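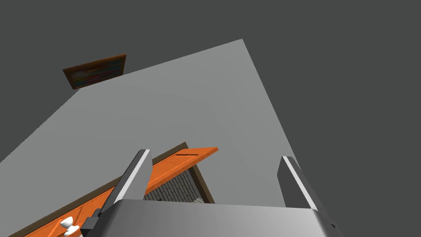
URNESS - The software company Privolach has released a new version of Catwood, its planning and perception package for robot arms that work inside houses. The release, which came out in November, is mostly about doors. It changes how the software finds a door, how it decides that the door is open enough to go through, and what it does when the gripper is so near to the door that the rest of the room is hard to recognize.

The package is used at present only in simulation. Privolach says that this will stay so until at least the next version, and that the company has no plan to sell a robot of its own.

"We make the part that thinks about where the hand should go," said Prapai Somboon, who leads the planning work at the company. "For a long time our software was good with tables and shelves. With doors it was not good, and our users wrote to us about it very often."

## The trouble with a moving hand

Many teams who use Catwood let the arm look at the world from the wrist. The advantage is that the hand can see what it is going to touch. The difficulty comes when the wrist turns. A wall may then take the place where the software expects the ceiling, the floor can run diagonally across the view, and a chair can appear upside down.

The older versions of Catwood corrected this with the joint angles of the arm. In principle this is enough, and in a simulator the joint angles are known exactly. But the correction was applied late, after the program had already decided which surfaces were walls and which were floors. When the wrist was turned far, the program would sometimes take a large plain wall for the floor and plan a path along it.

In the new version the order is changed. The direction of gravity is worked out first, and every surface gets its name only after that. Somboon described this as a small change in the code and a large change in the results, although she added that it took the team most of the summer to find all the places where the old order was assumed.

The second change is about what the software does with its own fingers. An open gripper covers a good part of a wrist view, and the gray fingers can look similar to a gray wall behind them. Catwood now makes a mask from the model of the gripper and removes those pixels before it looks for edges. Before this, the straight side of a finger was now and then reported as the edge of a door frame. Users saw a doorway appear in their map, follow the hand for a moment and disappear again.

## More than 4000 runs

To prepare the release, the company ran more than 4000 attempts in simulated homes. In each one, the planner had to decide if the arm could pass through a doorway or if a door had to be moved first. The homes have different floors, wall colors and furniture, and the doors start at different angles. In some of the rooms the door is a strong color that is easy to find, and in others it has almost the same color as the wall.

The rooms with two doors near the same opening were the most difficult, according to Wouter Dekker, a robotics programmer who tested the early builds and sent many of the error reports. When one door is seen nearly from the edge, it gives only a narrow strip to look at, while the other one can fill a large part of the view. The old planner liked to join them into one object, with a hinge in a place where no hinge could be.

"It would then try to pull this strange double door, and of course the plan was nonsense," Dekker said. "The new one keeps them apart. It looks at the handle and at the knob as separate facts, and it does not insist that they belong together."

Dekker has been using the package to plan movements of a single arm between two rooms. He said that what he values most in this version is that the planner is willing to wait. If it is not sure about the free space behind a door, it can ask for another look from a slightly different wrist position before it gives a path. This costs time. In his own tests he has set the limit at 35 looks for one doorway, and he considers this generous. 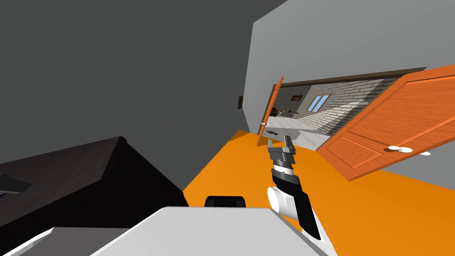 ## A small language called La

The part of the release that is likely to be discussed most among users is a scripting language with the name La. With it, a user can write down what a task should do in short lines, without touching the planner itself. A script for a door can say which side the arm should approach from, how wide the fingers should be before contact, and at what point the plan should be given up.

Until now, such rules were written in configuration files, and these files had become long. Some users kept their own copies from earlier versions and were afraid to update them. Privolach has included a converter that reads the old files and writes La scripts. It does not handle everything. Rules that call a user's own code must be moved by hand, and the converter leaves a comment in the script at each of these places.

La has no loops, and this was a decision of the team. A script can say that a step may be repeated and set a limit for it, but it cannot run forever. Somboon said that she expects complaints about this.

"People who write programs every day want a complete language," she said. "I understand it. But the script is also read by the person who checks the safety of the plan, and this person must be able to read it from the top to the bottom in one time."

A script can be tested against a recorded run, so that a user sees at which line the plan stopped and what the software believed about the room at that moment. The recorded view, the surface names and the planned path are shown beside each other in the new viewer.

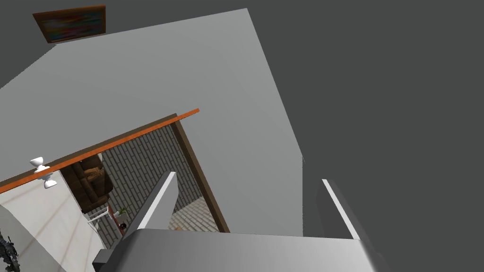
The viewer can also turn a recorded view so that the floor is at the bottom. Privolach has left this option off at the start. The developers found that when they looked only at corrected views, they forgot how unusual the original ones were and missed errors which came exactly from the tilt. Dekker said he switches between the two all the time, and that he would like to have a single key for it. At the moment it takes two clicks in a menu.

Another addition to the viewer is a mark for areas that the software has decided to ignore. This includes the gripper mask, and also the empty background which appears when a wrist view reaches beyond the walls of a simulated house. Such a background has no depth value that means anything. Earlier versions filled it with the largest distance they knew, and the planner could then believe that there was a very big free room next to the small real one. Now the area is marked as unknown, and the arm is not allowed to plan into it.

## Speed and memory

The new checks make the planner slower in simple cases. For a doorway with no door in it, a plan that was ready in 60 milliseconds with the previous version now takes 100 on the company's own test computer. In the difficult cases the difference goes in the other direction, as fewer plans have to be thrown away and made again. The company has not published a table for all the cases, and says that the results depend too much on the arm that is used.

Memory use is a little higher while the viewer is open. Users who run many simulations at the same time are advised to close it and to save the recordings for later. It is possible to run Catwood fully without the viewer, as before.

There are also things which the release does not solve. Sliding doors are still treated as walls when they are closed. Doors with large glass parts are found, but their edges are often wrong. And the software does not yet understand that a piece of furniture standing beyond a threshold may stop a door from opening completely, if this furniture cannot be seen from where the wrist is. The last problem is on the list for the next version. For the other two, Somboon did not want to name a date.

## How to get it

Catwood can be downloaded from the Privolach website, and those who have the previous version can update it from inside the program. The company recommends to make a copy of all configuration files before the converter is used. The source code of La is open, while the planner itself remains under the same license as before, free for schools and for personal use.

A public session for questions will be held online at 4 in the afternoon, Urness time, later in the month. Dekker will show there how he moved his own door rules from the old files to La, including the ones that the converter could not read. A recording of the session will be placed next to the manual.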